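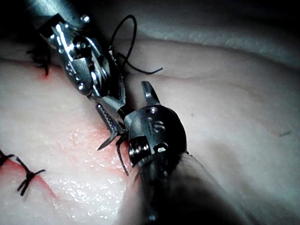

Figure 4. Two instruments over the incision, seen from a wrist camera. The serrated jaws of one instrument are close to the open jaw of the other. Black suture thread runs between them.

4.2 Suturing with the Stedeck instrument set

The second part of our evaluation concerns the Stedeck set, which is sold as an add-on kit for research groups that already own a two-arm surgical platform. The kit contains two wristed instruments, a pair of small cameras for mounting near the wrist, and the recording software Lella. We bought the kit at the normal price and received no support from the seller except the printed manual. The version under review is the one delivered in May; later changes to the software are not considered.

We chose interrupted stitches as the main task. A stitch of this kind asks for many things from the instruments in a short time: the thread must be caught, passed from one side to the other, wrapped, pulled down and cut. Errors of the wrist that remain hidden in simple pick and place tests become visible very quickly when a thread is under tension.

In total, 800 stitches were attempted by operators at the Zunska laboratory. The cameras were set to record through the whole attempt, also in the pauses between two knots. From the recordings we kept 3,778 short clips in which at least one pair of jaws can be seen clearly. Clips were sorted by hand according to the step of the stitch, following the scheme of Nedeljković with small changes in the names of the steps.

The jaw surface was judged first. Fine teeth on the inner side, as on the upper-left instrument in Figure 4, are useful for holding a thin thread, but they can also wear it when the same place is gripped repeatedly. The manual recommends a new thread after each row of knots. We followed this advice in all trials - it increases the cost of a long session, and buyers should include it in their planning.

The view from the wrist was the second point. It is very near to the work, and this is its main value. The operator can follow a thread that would be hard to find in an overview camera. The price of this nearness is that the other instrument may cover a large part of the picture, and at such short distance it is often not sharp.

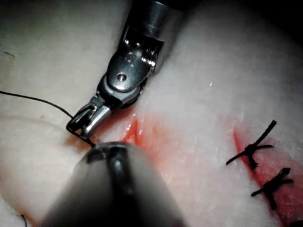
Figure 5. Wrist camera view with two finished knots on the right part of the incision. The thread passes through the slightly open jaws of the upper instrument; the lower instrument is out of focus.

Figure 5 gives a typical case. The thread and both knots are easy to see, while the near instrument fills much of the lower left side. For a human operator this is a small problem. For automatic tracking it is more serious, and the tracking function in Lella lost the near tip in 700 of the clips. Živko Trajkovski repeated the sorting of these clips independently and came to the same number.

We tried to reduce this effect by turning the camera mount to its second position. The tip was then tracked better, but short thread ends were missed more often. The first position was therefore kept for all results reported in Table 3. A mount with a free angle would be a welcome change to the kit.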